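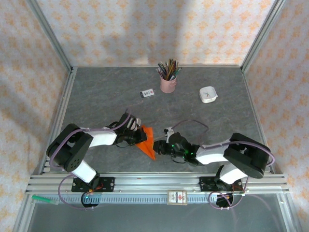
I'd been meaning to get to the Kurkwood open day for years and something always came up, usually footy or rain. This time the weather was perfect, I had the Tuesday off, and my neighbour had a spare seat in the car, so off we went with a thermos and far too many sandwiches.

If you haven't been, Kurkwood is the old woollen mill out past Breston, the long brick place with the sawtooth roof. These days it's let out as workshops and studios, and once a year they throw all the doors open and you can poke your nose in wherever you like. Entry was free, parking was a gold coin in a bucket, and the queue for the coffee van was already out to the gate at ten in the morning.

We started upstairs because my neighbour wanted the weavers. Lovely people, and very patient with me asking what every single lever did! They had a floor loom going with a grey and mustard blanket on it, and 343 threads across, which I only know because there was a card pinned up saying so. I had a go with the shuttle and dropped it twice. The blankets were gorgeous but at $695 I gave mine a pat and put it back on the shelf.

Next along was Matos, the upholstery people, who do a lot of caravan seats and the odd church pew. The smell in there took me straight back to my grandad's shed (glue, sawdust, a bit of dog). They'd cut an armchair in half so you could see the springs and the horsehair, and the kids were mad for it. I bought a bag of offcuts for five dollars and have no idea what I'm going to do with them.

The room I keep telling everybody about was downstairs, though, at Skostetti, where they do cloth handling. I went in expecting something very serious, and the first thing I saw was the fabric on the walls. White with little orange flowers all over it, on three sides of the work table, like my nan's spare room curtains! Inside that were the two arms, black and white, reaching in towards each other, and the left one had hold of an orange cloth that hung down to a point over the middle of the table. Orange cloth, orange flowers. I don't know if somebody planned that but I thought it looked terrific.

The tabletop is a mottled grey, a bit like the kitchen bench in our first flat. What I liked best was the ordinary stuff up the back of it. There was a pink cup crammed with pencils and pens, greens and yellows and browns and a dark blue, and next to it a little white square dish with rounded corners and a few thin red and green bits in it. I have a dish just like that beside the phone. There was a green marker lying on the ledge at the front as well, and lavender cables looping over both arms, which is a colour I'd never have picked for a cable and now rather want.

I asked if they ever did fitted sheets. The fellow on the door laughed for quite a while and said to come back next year.

Lunch was in the courtyard. The sausage sizzle had run out of onions, so we were very smug about our sandwiches. A brass band played in the old dye house and it was LOUD, all that brick, so we took our tea round the corner and sat on the loading dock in the sun. According to the sign there, the mill once had 1,350 people working in it, and there are 31 studios in it now.

A few tips if you're going next time. Wear flat shoes, as the upstairs floor has gaps between the boards. Bring cash for the pottery seconds. And do the downstairs rooms early, because by two o'clock you couldn't get near the Skostetti doorway for prams.

We got home at half past five with the offcuts, two wonky mugs and a jar of quince paste that my neighbour swears is mine and I swear is hers.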